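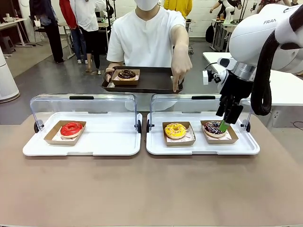 Protective stop during glazing task, Otport demonstration cell. Inspection carried out November 17, 2023 by Dean Wragg, using the Brinder pre-restart checklist. The arm halted on a force limit while the brush was in contact with a doughnut, and did not release when reset. The same contact can occur with an attendant's gloved hand pointing into the right-hand tray, so the fault has been treated as a safety matter.

1. Emergency stop. PASS. Tested 2 times, from each end of the table.

2. Force limit. FAIL. Set at 100 N; should be 30 N for any task with a person across the table. The higher value was left in after the June software update.

3. Wrist cable. PASS WITH COMMENT. No chafing found. Loop to be re-clipped – it can swing wide at full reach.

4. Gripper fingers and pads. PASS WITH COMMENT. Pads firmly bonded. Opening to be checked again after the force limit is corrected.

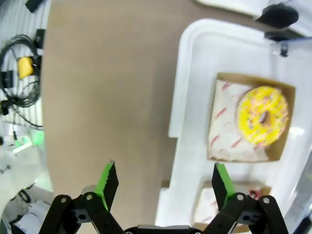
Nhi Nông disagrees with the pass at item 4 and wants it held open: a gripper that stays shut after a reset has failed, whatever state the pads are in, and the Olar controller log shows the open command was sent and not acted on.

Comment accepted. Item 4 changed to FAIL. Log entry 495 records the command; the delay before the fingers moved was around 2 seconds on the bench repeat.

5. Tray covers. PASS. Hinges hold in the raised position. Covers are not guards and must not be listed as such in the risk assessment.
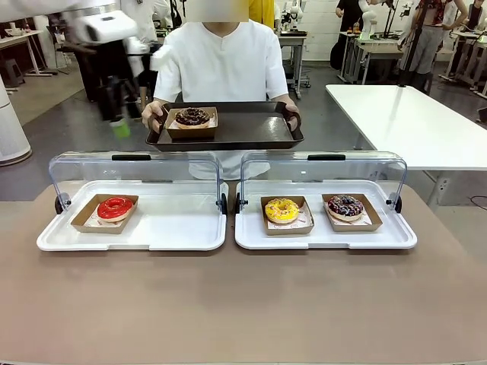 6. Attendant position. FAIL. No line is marked on the floor or the table. Attendants are to keep hands clear of both trays while the arm is live, and to serve only when it is parked.

7. Restart. NOT PERMITTED. Items 2, 4 and 6 to be closed first. Cù to supply the corrected gripper settings – D. Wragg to witness the retest and sign.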